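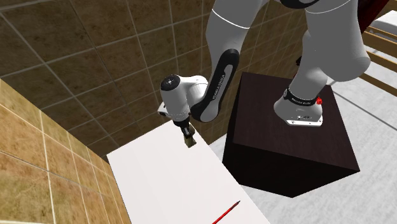
The Franka arm over the white table in the simulator, with the red pen waiting near the corner.

I have been meaning to write about the pen for weeks now, and July has nearly got away from me, so I'm sitting down with my tea and doing it before anybody else in the house is up.

Some of you will remember that I signed up in the spring to help Mbali Naidoo with her teleoperation project over at Mornbridge. My job is to drive a simulated arm with a hand controller and pick up a pen, and then to pick it up again, and again after that, so that the policy she is training has plenty of decent examples to learn from. It sounds like the dullest hobby in the world (my sister has said as much) but I've grown terribly fond of it!

A pen is a mean little thing to pick up, by the way. It lies so low that you have to bring the fingers almost down to the table, and if your wrist is turned even a bit the wrong way you end up closing on one side of it and sending it skating off. My first evening I saved 11 good runs and threw out far more than that. I was coming straight down at it like a heron, much too fast, and then stopping dead to think. Mbali watched a few of them back with me and was very kind about it, but she pointed out that the robot would learn the stopping and thinking too. If I hover for four seconds, it hovers for four seconds.

So now I do my thinking first. I look at which way the pen is lying, decide how the wrist ought to turn, and only then press record. I turn while I'm still up high, travel across, and come down slowly with the fingers already lined up. It feels a lot like teaching my nephew to tie his laces, where you suddenly have to find out what your own hands have been doing all these years.

Yichen Shi, who looks after the software side, moves the pen's starting spot between runs, and I grumbled about that at first - I had a nice groove going! But of course if it always began in the same place the arm would only learn the place. The spots down by the corner are the ones I like least, because it's a long reach and I tend to rush it.

As of last night we have 411 runs kept. Mbali trained on the first 200 to see what would happen, and the arm went down toward the pen with the exact little sideways wiggle I do before I close the gripper. I had no idea I did that. I laughed so hard I had to put the controller down.

We've decided to leave the wiggle in for now. I'm back on the corner spots this evening, after supper.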